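Druvel household notes: can a machine pour your drink yet?

Every January I get letters asking if it is time to stop doing small chores by hand. Readers have bought the vacuum that drives itself, and now they want something that lays the table and fills a glass. My short answer is: not for the normal kitchen. But you can learn from the machines, because what is difficult for them is also where we make our own mess.

Take a tall, slim can and a light plastic cup. For us this is nothing. A robot hand must first come to the can without knocking it over, and a slim can falls easily. 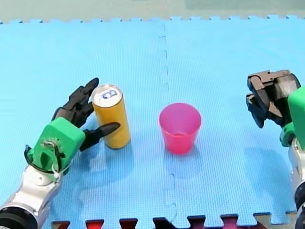 Till Lammers writes that he would still not trust such a hand with anything sticky. In his opinion a drink on the carpet costs more time than a hundred drinks poured by himself, and he would rather see a machine that wipes the table first.

I understand him. Wiping is a good chore for a machine, as long as the table is clear. Pouring asks for more: the grip has to be firm enough to hold the can but must not dent it, and the can becomes lighter while it empties.

So, some tips which help people as well as machines:

Put the can and the cup near each other, but leave space for the hand between them.

Hold a slim can at the middle. If you hold it near the top, it swings.
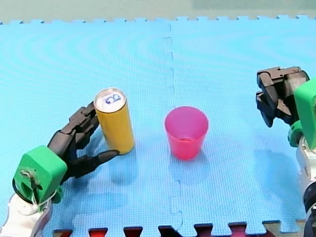

Tilt slowly and stop before you think you must. The last part always comes faster than the first. With a light cup, keep one finger at the foot of it, or use a heavier one.

Work on a surface that does not slide. A foam mat is good, and it is quiet too, but dry the joints between the tiles well after a spill – they keep the moisture.

Kerstin Reuter from Sturumstead asked me what I would buy with 2000 pounds. No arm, I am afraid. I would take a good dishwasher and keep the rest for repairs.

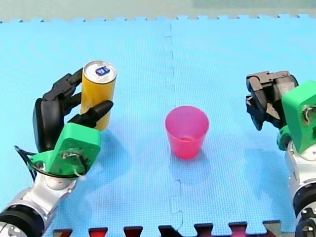
Yellow can in the left hand, pink cup on the mat.

For folding, ironing and emptying the bin my answer is the same for now. Letters about window cleaners I will answer on the next page.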